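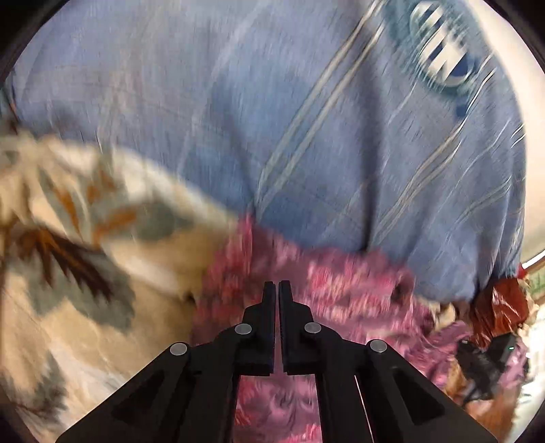

I bought the Skodum throw in pink back in May, mostly for the end of our bed, and I've been meaning to write it up ever since. It's the fuzzy one, 124 inches of fuzzy if you get the long size (I did, and it hangs off both sides of a queen, so measure first!).

First thing, it's soft. Really soft, the kind where everyone who sits down starts petting it without noticing. It's also warmer than it looks. By the end of May I had kicked it onto the floor most nights, and it has spent the summer on the couch doing air conditioner duty, where it's perfect.

Shedding was my big worry. My old Balthorpe blanket left fluff on every dark shirt I own, and this one did the same for the first 2 washes. After that it calmed down. I'd still keep it away from anything you care about in the laundry, and I learned this with a blue striped sheet that came out wearing a pink beard. A lint roller got most of it. Cold water, low heat, and take it out while it's a tiny bit damp, then give it a good shake. The one time I forgot and left it on high, the pile went kind of crunchy along one edge and it never fully came back.

Folding it is a pain. It slides off any stack you put it on, and it takes up as much shelf as three regular cotton blankets, so mine mostly lives in a heap with the rest of the clean wash until I feel like dealing with it.

The color is a bit pinker than on the Figueroa site, where I ordered it. I like it, but if you're hoping for a dusty, grown-up rose, go look at one in person. The stitching on the hem has held up fine except for one loose thread at a corner, which I snipped.

Would I buy it again? Yes, in the shorter size. My sister-in-law has the Vuson version and hers is thinner and easier to wash, so if you live somewhere hot, get that one. For a cold bedroom or a freezing living room I'd stick with this, and I'm already eyeing the gray for the guest room once it goes on sale.

Posted July 8, 2023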